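Cube-to-basket demos: how much reset variation?
6 replies

kollov_dev
Collecting teleop demos for a two-cube task, both cubes into a wicker basket. At 100 episodes the policy does fine on the first cube and stalls on the second. Resets are by hand with no script. Fixed camera.

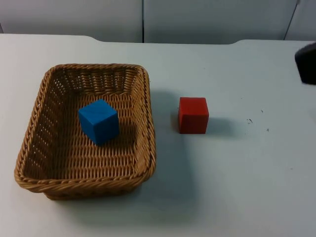 Do failed grasps stay in the set?
Keep them if the operator recovers within the same episode, and drop the ones that end in a timeout.

zoltberg62
Your stall is a coverage problem. Log the start pose of both cubes and plot it. Hand resets cluster badly.

B. Lykkegaard
Disagree. More start poses won't fix a pause in the data. Check how long the operator idles between placing one cube and reaching for the next. We trimmed idle time over 3 steps and the stall went away.

zoltberg62
Trimming breaks timing if you're predicting action chunks. I'd re-record.

B. Lykkegaard
Not at our chunk length. Re-recording costs a Sunday.

kollov_dev
Plotted it. 62 episodes start with the red cube in the same quarter of the table. Idle time is also long. Will trim first, then add poses.

ladefoged
Change one at a time and keep the eval starts fixed.

Share (3)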